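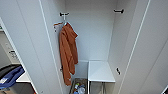

Figura 3. Armario de la tarea «colgar textil»: toalla naranja colgada, ganchos negros, estante blanco bajo y recipiente con botellas al fondo.

4.2. Tareas con textiles colgados

De las 12 tareas del protocolo Yu, la de colgar textil es la que peor se deja automatizar. Peor que vaciar el escurridor, y peor que atornillar en banco, que en taller ya casi damos por resuelta. La instrucción es corta: llevar una prenda al gancho, soltarla, comprobar que no cae. Una persona la hace sin mirar. Las políticas que probamos, no.

Primer problema, el gancho. Negro, pequeño, sobre pared clara. El contraste ayuda a detectarlo, pero no dice nada de la profundidad, y el margen útil es de pocos milímetros. En la Figura 3 hay ganchos a distinta altura, y el más bajo queda al nivel del estante. La política base Grillow tiende a elegir el más visible, aunque la instrucción nombre otro. Con Skenness (misma arquitectura, con un módulo de selección de objetivo) el error baja pero no desaparece.

Segundo problema: la tela. Una toalla que cae en pliegues largos no tiene una pose que se pueda estimar de forma razonable. Tampoco hay un punto de agarre único. Trabajamos con un mapa de candidatos sobre el borde superior y se descartan los que quedan en pliegue cerrado. Funciona en mesa. Dentro de un armario estrecho, con las puertas a los lados, el mapa se degrada mucho, sobre todo por la oclusión de la parte de atras.

Protocolo. 100 intentos por política, repartidos en 4 configuraciones del armario. Se cuenta como éxito que la prenda siga colgada al retirar el efector y que nada de lo que hay en el suelo del armario se haya movido. Este segundo criterio es nuestro, el protocolo Yu original no lo pide. Lo añadimos porque en los ensayos piloto una cola de tela arrastraba botellas y el intento puntuaba como bueno. En una casa eso no es un éxito.

Resultados, sólo en lo cualitativo (tabla completa en el anexo). Con un único textil Skenness es usable, con supervisión. Con dos, no. La Figura 4 ilustra la configuración de dos: la toalla naranja en el gancho izquierdo y una pieza blanca en el derecho, que baja por delante del extremo del estante y lo tapa en parte. El segmentador toma a veces ese tramo de tela clara como prolongación del estante, también claro. Blanco sobre blanco. De ahí salen 3 modos de fallo: agarre en vacío, contacto con el estante y tirón de la prenda equivocada. El último es el más grave y el más dificil de detectar desde la propia política.

Figura 4. Configuración de dos textiles. Abajo a la izquierda, cesta con botes de aseo. 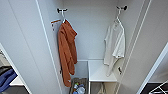

4.3. Limitaciones

Un solo armario, una sola casa piloto, la del montaje de Cevimov. Falta repetir con otros acabados, madera oscura por ejemplo, donde el gancho negro se perdería. Tampoco medimos tiempo por intento de manera sistemática. Y las puertas estaban abiertas al empezar: abrirlas es otra tarea, se evalúa aparte. Con estos datos no sostenemos que el guardado de ropa esté listo para uso doméstico sin una persona cerca.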